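Plolard have sent me another letter about switching to their "whole home" cover. 3206 words of terms. I read them so you don't have to.

Headline price is £7 a month. Sounds lovely. That's for the first three months, then it goes up to a figure they print on page four in grey.

Every claim has an excess of £200. My last plumber charged less than that to come out, swear at the stopcock and fit a new one.

"Accidental damage to worktops and floors" is included, they say. Then you get to the exclusions. Chips, scratches, stains, heat marks and anything "arising from use". What else does a worktop get damaged by? Weather?
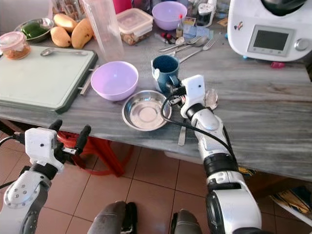 Same with the boiler. Covered, unless it's over seven years old, or hasn't been serviced by Plolard, or there's sludge in it. I'd like to meet the boiler in Skadthorpe with no sludge in it. Our water comes out of the tap like soup.

I asked on the phone how many claims they turn down. Was told that information "isn't held". A firm that sells insurance doesn't know how often it pays out — right.

Rang Nasution as well, to be fair to everyone. Cheaper by a bit, same exclusions, nearly word for word. Even the same spelling mistake in the drains section.

Added up what I've spent on repairs since we moved in. £1681, and that includes the shower, which was my own fault. Cover for the same years would have cost more, before a single excess.

Might suit you if you've got an old roof and no savings. Read the drains bit first though.

Letter's in the recycling. I give it until October before the next one.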